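Maureen Lockwood meets me at her back gate in Pemholm with a paper bag in each hand, one of them already leaking beans. "Hold this one," she says, "and whatever you do don't tip it." So that's how I end up walking round one of the best vegetable gardens I've ever seen with both arms wrapped around a sack of something called Hullow.

Hullow is a climbing bean, and it's the reason I came. It has purple streaks on the pod and a fat cream seed with a brown eye, and Maureen has been growing it every summer since her aunt in Jengate gave her a jam jar of them as a wedding present.

"I thought it was an awful present," she says, laughing. "Everybody else gave us towels! I stuck the jar on a shelf and forgot it for two years. Then we had a bare fence and no money, so in they went. They were up over the top by July and I had to get my husband to put strings across to the shed roof."

She started with 60 seeds. These days she saves 119 kinds of beans, peas and squash, and she can tell you who handed her nearly all of them. One of her peas came over a wall from a neighbor who was moving away. A squash arrived in the mail, taped inside a birthday card. She keeps a notebook for each growing year (this year's has tomato on the cover) and writes in it every evening, even if all she has to put down is the rain.
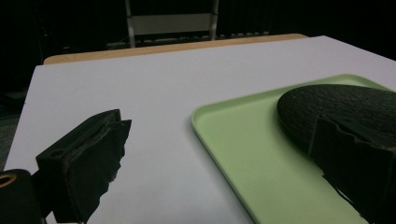
I ask her how you know when a bean is ready to save, and she lights up. "You leave it alone far longer than you want to. The pod goes yellow, then papery, and then you shake it and it rattles. I love that rattle. My grandson calls it the snake sound. If there's wet weather coming I pull the whole plant and hang it upside down in the garage, roots and all."

After that comes the shelling, then weeks of drying indoors, then what she calls the fingernail check. "Press your nail into one. If it leaves a mark, they go back for another week. I've lost a whole jar to mold from being impatient, and it was a good jar, too."

What surprised me most was how much she gives away. She sent out over 300 packets last winter, most of them to people she has never met. The only thing she asks for is a note at the end of the season. She reads me one from a school in Quintanilla, where the children grew Hullow up the side of a bike rack and then fought over who got to take the last pods home.

"Eight years old and fighting over beans," Maureen says. "I had that letter on the fridge for months."

She'll be 80 next spring and has no plans to cut back, although she has finally agreed to let somebody else do the digging. There's a new bed going in by the gate, and she walks me over twice to look at it, once on the way in and once on the way out. It's for a black pea she has been after for ages and has just been promised.

"Six seeds, that's all he can spare me," she says. "I'm going to sow four and keep two back. Maybe five and one. Ask me in the spring."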